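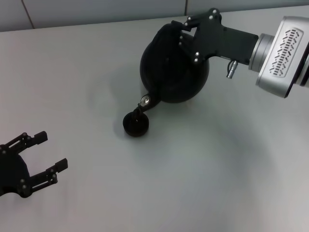

Sreekumar Mudaliar reckons we'll all have one of these doing the tea by the time his kids finish school, and that anyone who doubts it should go back and look at what people said about dishwashers.

OK, Sreekumar, I'll bite. Bit of a thread, because I've been cranky about this since Friday.

A dishwasher doesn't handle a kettle. It's a box that throws hot water at things I've already scraped, carried, sorted and stacked. The machine got the easy half and I still do the fiddly half every night. Great box, love the box, wrong comparison.

Pouring is a decent test, I'll give them that. A kettle gets lighter and the weight moves as it tips. The cup is small. You have to stop at the right moment, and the right moment depends on how much is in there and whose cup it is. My nan could do it while arguing with the radio.

So when I see a gripper with a kettle tilted over a cup, my question is how many goes. A picture can't tell me that. One good pour and 51 bad ones gives you the same picture.

Fudalmont have been quoting 183 pours on a bench in their newsletter. Same kettle each time, same cup, same spot. Fine as far as it goes. How many with a different cup? They don't say. I wrote and asked in March. Still waiting.

And it's always a bare table! Mine has a fruit bowl, two phone chargers, a school permission slip and a cat on it. Clear all that off for the robot and I've done more work than making the tea. 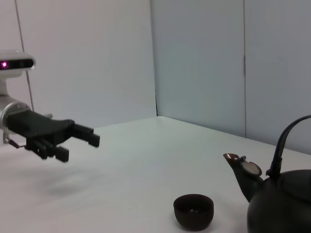 Kettle, cup, gripper. Milk not included.

Someone will say it's early days. It's been early days since I was an apprentice. I worked on the floor at Grisport for years and we had a Plomum arm that was going to do all the packing. It packed one size of carton. When the carton supplier changed the flap, it packed nothing for 90 minutes while three of us stood there with tape guns doing it by hand.

To be fair to the Plomum, on the one carton it was very good. Up to 315 an hour and it never got a sore back. I'm not against the things. I'd have one lifting bags of cement tomorrow.

But a shop floor gets built around the machine. You paint lines, you bolt stuff down, you keep people out. I'm not painting lines in my kitchen.

What would change my mind: put it in a stranger's house, don't tidy first, ask for two teas, one weak. Then have it wash up the pot and put it back in the cupboard it came out of. Film the lot in one go, at normal speed, with the spills left in.

Also want to know who mops up. My guess is still me.

Sreekumar says he'll put 50 bucks on it. Mate, make it dinner and you're on – and you're cooking, by hand.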